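Thread on washing temperatures, drying times and what a shared laundry costs to run. Figures are from our building in Celtley, two machines and one vented dryer, logged over February.

1/ The label on a garment gives a maximum temperature. It does not give a recommended one. Most people in our block read it as an instruction and wash everything at the number printed.

2/ Nearly all the electricity in a wash goes on heating the water. The drum motor and pump use very little. Dropping from 60 to 40 degrees made more difference to our meter than every other change put together.

3/ We ran 87 loads in the month. Before the change the split between hot and cool programmes was fairly even. Afterwards bedding and towels stayed at 60 and the rest went to 40 or below.

4/ Spin speed matters more than people expect. Water removed by spinning is cheap. Water removed by heat is expensive. If you own a dryer, use the fastest spin the fabric will stand.

5/ Exception: linen and anything with a pressed finish. A fast spin sets creases that take longer to iron out than you saved in drying.

6/ Load size. A cotton drum should be full but with a hand's width of space at the top. Half loads on the full programme are the worst case -- the water drops a bit, the heating time hardly moves.

7/ Sort by drying time as well as colour. A T-shirt and a bath towel in the same dryer means the shirt is done long before the towel and then gets baked until the timer ends.

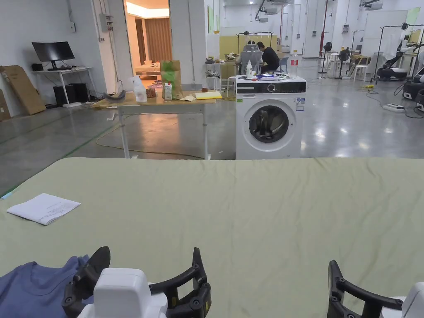
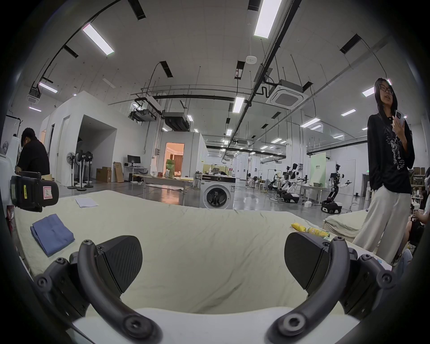 8/ Heston asked whether the sensor programme on the dryer doesn't solve that already, and whether sorting by weight is just extra work.

9/ Partly. The sensor reads moisture where fabric touches the metal strips in the drum. A mixed load gives it a mixed reading. Ours stopped early on towels whenever there were shirts in with them, so people added a second cycle by hand.

10/ Clean the strips. White vinegar on a cloth, once a month. Softener leaves a film on them and the reading drifts towards dry. We had blamed the machine for this.

11/ Softener in general: leave it out for towels. It coats the loops and they take up less water. If they feel stiff, shake them hard before hanging and again when dry.

12/ Detergent dose. The cap on the bottle assumes a dirty load. Celtley water is soft, so we went down to the lowest line. No complaints so far, apart from one about smell, and that was the door seal.

13/ Door seal: wipe it, leave the door ajar, and run one empty hot wash a month. A machine that only ever sees 40 degrees will grow something behind the rubber.

14/ The dryer counter stood at roughly 4,000 hours when we took it over. The lint filter was fine. The duct behind it was not -- we cleared it and the towel cycle came down to something reasonable.

15/ Next month I will log the drying room separately, with the dehumidifier on and then off. Spreadsheet to follow once I have fixed the column where I added the standing charge twice.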